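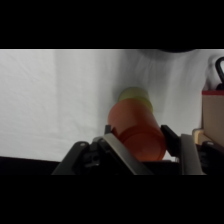

Larnetska Stacking Cups

Translucent cups for juice, water, crayons and the occasional rescued beetle. Orange-red and pale yellow-green are both in stock, and Lestwood has promised us more colors by April — we have heard this before.

A faint ridge runs around the lower part of the orange cup, handy for small hands and for people who talk with theirs. The finish is glossy and shows fingerprints beautifully.

Sold in packs of 12. Order 2 packs and shipping is on us.

Item no. 187
Hand wash, or top rack if you must.
Bulk orders: ask for Lino Costa, mornings only.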